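Ument gripper trials

The Ument gripper trials are a set of side by side tests of small hand-held and arm-mounted grippers, run under the name Ument from a workshop in Rultton. Article is a stub in places, dates need checking. Last full edit 5 Mar 2021.

Background

Started by Rhys Rutherford, who wanted a fair way to compare cheap two-finger grippers on shop goods. Earlier tests elsewhere used blocks and cups. Too easy, in Rutherford's view, and no use to anyone packing parcels. First round was in May, with 4 grippers. Later rounds added the Hollis controller and a second finger shape.

Method

Each gripper gets 20 tries per item. Try counts as good if the item is lifted clear of the table and set down again inside a marked tray. Dropped, folded or pushed off the edge counts as a miss. Same operator for a whole run where possible. Hand-held units are used first, the arm copies come after, with the same fingers fitted.

Items are grouped as stiff (bottles, tubes), soft (plush toys, cloth) and flat (sachets, pouches, small bags). Flat is the hard group and gets the most time.

Controllers

Two are compared. The Hollis closes at one speed and stops on force. The Grumberg slows down for the last part of travel, which helps with thin things but adds to the time per pick. Rounds are logged seperately for each. Total tries logged so far 625, of which 17 were thrown out for bad force readings.

Cameras

Wide-angle lens on the gripper itself. Straight edges bend badly near the rim and this has to be corrected before any distances are taken. A narrow lens was tried and dropped, the fingertips kept going out of view.

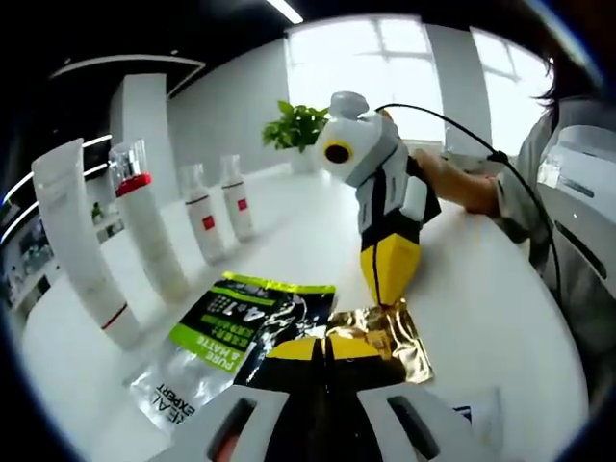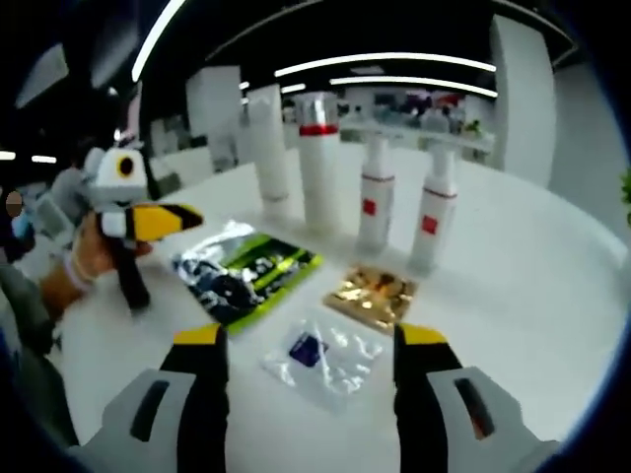 Flat items are scored apart from the rest, as a miss with a sachet tells you little about how a gripper does on a bottle. Main trouble is getting a fingertip under the edge. Shiny packs add a second problem, glare, which upsets the vision side more than the grip. The small gold pouch is a fair case of both: crinkled foil, lying flat on a white table, with the yellow fingertips closed on it in the first picture. Rutherford's notes say to come in low and let the foil buckle between the tips. Works better on the Grumberg than the Hollis, going by the log, though the gap is small and the two were not run on the same day.

Open points

Finger wear not measured yet. No agreed score for a pick that lifts two sachets at once, currently put down as a miss wich some operators dispute. Arm results for the soft group still to be added.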